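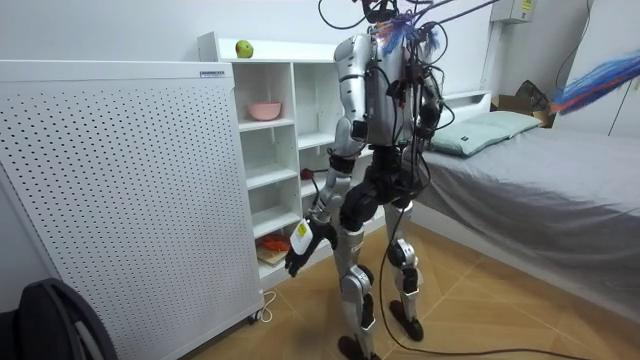
Two hands, one month of trying

Home Notes Hardware About me Contact

In February I changed the right hand of our humanoid two times, and I want to write down what I learned before I forget it. The first hand was from Kikov, the second from Vilamow. Both have jointed fingers, so on paper they look nearly the same.

For small flat things they are quite different. I use a white tag with a yellow label for this test, and the robot must hold it against the palm with the arm hanging down. The Kikov fingers close fast, but the tips meet too early and the tag slides out to the side. The Vilamow hand is slower, and I like it more. It let me set the closing force in small steps, and at 646 on the controller's scale the tag stayed without bending. At 3000 it became a small taco!

My colleague Jianguo Hao does not agree with me. He says I only needed more patience with the Kikov software, and maybe he is right, the manual is long and I did not read all of it.

The open shelves are still difficult for both. A hand that comes in low has little space for the thumb, and the cables pull on the wrist when the arm turns. I asked Deirdre Lenihan for a softer tether, and she has ordered about 3 meters. Next I will repeat the bowl test with the left arm.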